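Open Day at Flatemow: Your Questions, Answered as Well as We Can

Jastivberg Hall, ground floor workshop. Page last updated Jan 12, 2025. 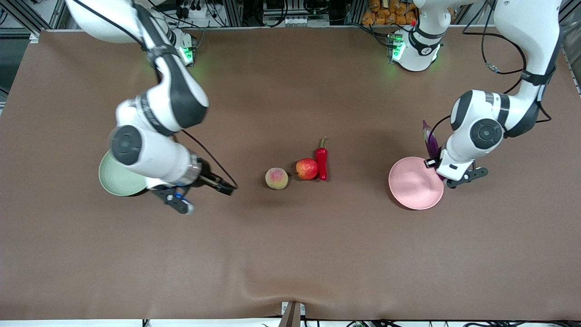
Most of what follows was asked at the October open day, some of it several times by the same person. We've tidied up the wording and left out the ones about world domination.

What will I see?
Two robot arms working over a table, putting fruit and vegetables on plates. If you were hoping for something that walks about and shakes hands, we'd rather you knew now, before you've paid for parking.

Is it quick?
No. A toddler would beat it comfortably, though the toddler would also eat the peach.

How long does the demonstration last?
It runs in short sessions through the afternoon, with a talk before each. Feel free to leave halfway through. Several people do, usually during the part about calibration.

Why fruit and vegetables?
They come in awkward shapes and no two are alike. A pomegranate rolls, a chili has a silly stem, and an aubergine is slippery at the best of times. Boxes are much easier and we did those last year, to very little applause.

Does it ever drop things?
Yes. This gets the biggest cheer of the day, which we try not to take personally.

Which arm is the left one?
The robot's left is on your right if you're standing facing it. We argued about this for longer than we'd like to admit, and the labels in the handout now follow the robot's point of view.

What are Palma and Vuvik?
Palma is the software that plans the movements. Vuvik is the stop system, and it's the one you want to be working. Visitors tend to ask about Palma and then stand a bit further back once they've heard about Vuvik.

Can my child have a go?
There's a practice gripper on a separate bench for anyone aged seven and up. The arms themselves are off limits to children, and to grown-ups who say they "work in IT".

Is there a lot of wiring?
There is. Please don't offer to tidy it. Someone did once, very kindly, and we lost a morning.

How many people came last time?
2,106 over the weekend, including 79 who were looking for the craft fair. They were very welcome and the craft fair is across the car park.

Do I need to book?
Only for the talks. You can wander into the workshop whenever the doors are open.

Can I take photos?
Yes, without flash. The cameras upset easily.

Is there a café?
There's a tea urn and a tin of biscuits. The robot has nothing to do with either - we did look into it.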